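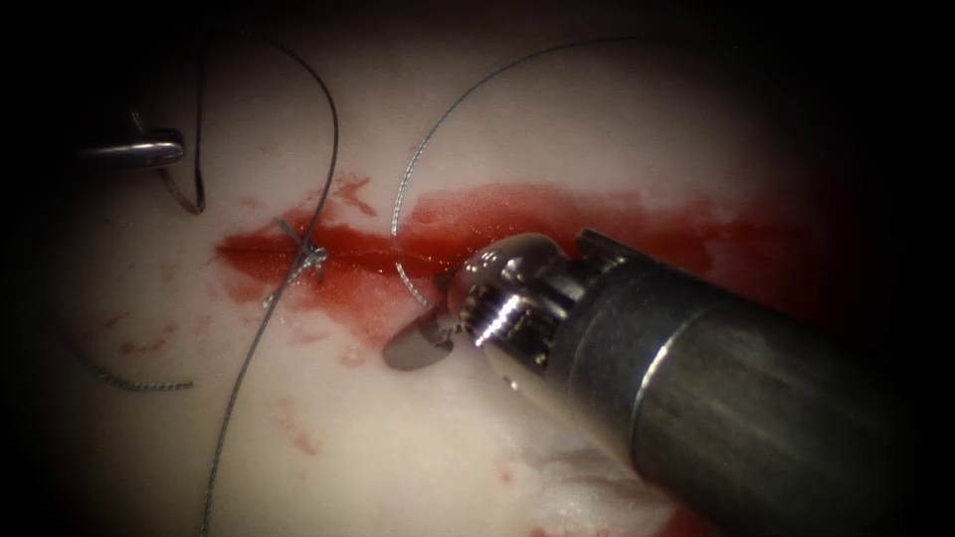 Tikton has stopped selling its ginger beer in the 600 ml bottles. The notice went up on the shop page this morning with no reason given.

I rang them. Wyn Gwilliam on the trade desk said 163 bottles came back in May with the caps pushed up. It was still fermenting after it left the brewery.

They tested one batch and it came out stronger than the label says. She wouldn't tell me the figure.

If you've got one at home, look at the batch code on the neck. It's batch 13 they want back. Keep it in the fridge and don't shake it.

Kukbridge stores are giving refunds without a receipt. Amegashie only gives store credit, which I think is poor.

The cans are a different recipe, filtered, and they're staying on sale. I prefer the bottles. The cans taste mostly of sugar.

Fiifi Yakubu asked about the lemon one. Same brewery, but it's pasteurised, so it isn't part of this.

Batch code is the small print under the cap, by the way, not the number on the back label. Two people have sent me the wrong one already.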